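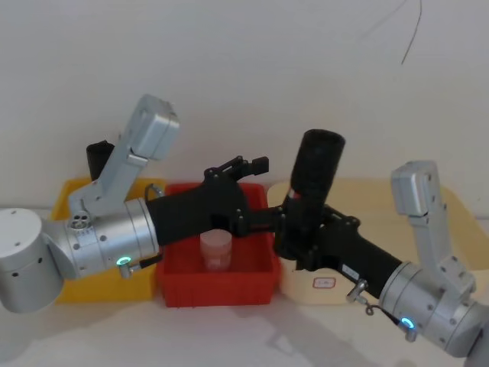 3.2 Containers and layout

Small supplies that are used up and replaced, such as trash bags, paper towels and cleaning cloths, are rarely given a fixed place in shared buildings. In the 23 supply rooms surveyed at Tadside, most of these goods were left in the packaging they came in, and the packaging was often torn. We wanted a layout that could be set up on any table without shelves or hardware. The one used throughout this paper is a row of three storage containers on a white tabletop, set against a plain off-white wall. The wall serves as the back of the row, so the containers can be reached from the front and from above. Tall goods can stand upright in or behind a container and still be found by their tops, as with the black cylindrical object that shows above the rim of the left-hand one.

The row follows the Blöndal layout in most respects. That layout calls for open containers of unlike color, no lids and no written labels. We kept the first two rules. Labels had been tried at Plulleck in an earlier round and were dropped there after the contents of the containers changed more often than the labels did. Lids were ruled out for a simpler reason: once taken off, they took up table space and were seldom put back.

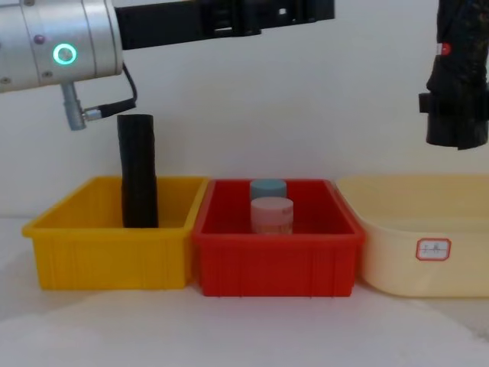 Spacing between containers was the first point on which we departed from Blöndal, whose layout leaves a hand's width on either side. In our early trials at Tadside, that space filled with stray items within 2 days. Goods that did not clearly belong in one container were set down between them and stayed there. We therefore closed the row up so that the rims nearly touch, and kept it that way for the remaining trials. A tight row also makes it easier to see when a container has been moved out of line. Its main cost is that a single container is harder to lift out by its sides, and users who wanted to carry one away tended to slide it forward first.

We did not fix the containers to the table. Users were free to turn them or change their order, and a change was written down in the room log at the next check.

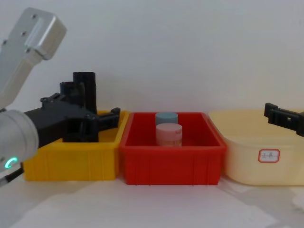
Color did most of the work that labels would have done. Users were told once which goods went where, and were then asked to put away a mixed delivery without help. A container was named by its color in nearly all of the spoken remarks we noted, and hardly ever by its position or its size. The set has a bright yellow rectangular bin, a red rectangular bin and a pale cream-yellow tub. Yellow and red were not confused at any point in the trials. The pale tub and the yellow bin were sometimes both called "the yellow one," and a set with a blue or green third container would avoid this. The yellow bin is shallow, with a thick rolled rim and ribs down its front, and users described it as the easiest of the set to pick up.

3.3 Goods

Rolled trash bags were the main test item. They are sold by Remo and others as tight rolls without a core, and they cause more trouble in storage than their size suggests. A roll laid on its side can travel across a flat surface, and a loose outer layer will catch on whatever is next to it. Standing a roll on end deals with the first problem but leaves the second.

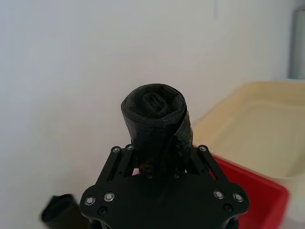

Figure 3. Rolled black plastic bag held upright, circular end facing up, with a loose flap on the right side.

Over the July trials we logged 2,355 placements of single items, with rolls handled in the same way as boxed goods. A roll counted as put away if it was inside a container at the next check, whether standing or lying down. We did not ask users to smooth down flaps or rewind loose layers before placing a roll. Checks were made every 8 hours, and anything found on the table outside the row was recorded as misplaced and left where it was until the end of the trial. Results by container are given in Section 4.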